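Repair Room at Grurnel Street Hall Sorts Through Its Parts Bins

2/10/23

The repair room in the basement of the Grurnel Street hall will reopen next week with its small parts sorted, the first full clear-out since the room moved downstairs.

Soledad Gallegos, who runs the room, said the bins had filled up over several years with whatever was left on the benches at closing time. Tape, bagged fittings, short rods, torn packaging and odd pieces from donated kits all went into the same place.

"People would come in for one screw and spend half the evening looking for it," Gallegos said. "Then they'd buy a new one and leave the spare behind, so we had more to look through."

Sorting began in December with the drawers along the back wall. The metal bins were left for last. Anything still sealed in a clear bag is being kept, labeled and moved to the shelves by the stairs. Loose parts are checked against a list drawn up by Eliseo Bermúdez, a retired appliance mechanic, and either kept or put out for scrap. Packaging is thrown away.

The hall has set aside $2000 for the work. Most of that went to shelving from Rinitz, a supplier across the river, and to 50 plastic drawers with lids. What is left will pay for labels and a second work light.

Pak-hei Tu, who teaches the evening bicycle class, said he would have liked bigger drawers. "Inner tubes don't fold down that small," he said. The tubes will stay on hooks for now.

One of the gray bins still has a mix of small parts spread over its floor, with a roll of tape, a clear plastic bag and a crumpled piece of packaging among them.

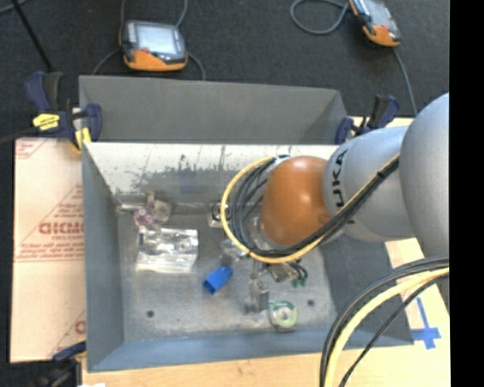 Hours and Drop-Offs

The room will be open on its usual evening schedule, with the side entrance unlocked 2 hours before the front doors. Visitors should sign the book at the foot of the stairs. Tools are signed out separately at the desk.

Donations of parts will be accepted again after the reopening, but only if they are bagged by type. Mixed boxes will be turned away. Paint, batteries and anything with fuel in it cannot be taken at any time.

Peninah Kashindye is handling requests from schools that want leftover parts for classes. She can be reached through the hall office at extension 2343.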